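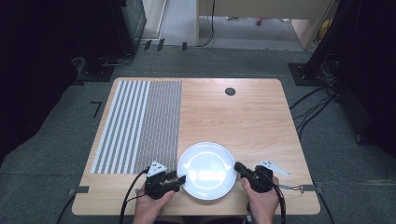 Does a placemat go on first, or the plate?

The placemat goes on first, and you get it lying flat before anything else comes near the table. I put that question to Ataahua Lowther about a minute after sitting down, and she answered it before I'd finished asking.

Ataahua has been setting tables for a living for 4 years, mostly for Bralgate, a small outfit that does lunches and suppers for anyone with a room and some hungry people. Before that she sold table linens, and she still talks about cloth the way my uncle talks about trucks.

"Stripes are bossy," she told me. "If you've got a striped mat on a wood table, everyone's eye runs along those lines. Put it down crooked and the whole table looks crooked, even if the plates are perfect." She likes gray and white best. Plain white plates look good with it, she says, and so does pale wood, and you can bring in any color you want with the napkins or the food (she's big on beets, I was given a lot of beet talk).

I asked about plates, because mine at home are all different and I was hoping for permission. I got it, sort of! "Mix the colors if you like. Just keep the rims alike," she said. A shallow raised rim is her favorite for everyday use. It holds a bit of sauce and it still stacks.

Her biggest job was in July, a supper for 161 people in Gostatville, and she borrowed plates from Fletcher Halliday, who keeps 700 of them in his garage. They had the tables laid with an hour to spare - then someone opened both doors and the wind took the paper napkins. She laughed telling me this. She says she did not laugh then.

For a small table at home she wants less on it than most of us put out. One mat, one plate, a glass, and some bare wood left over for elbows and the bread. "People fill every inch and then the soup comes and there's nowhere for the pot."

What about wiping down? A damp cloth, then a dry one, along the grain. She rolls her woven mats up for storage and never folds them, after a crease in one of her good ones that she has been trying to press out since last winter. It's still there. She showed me.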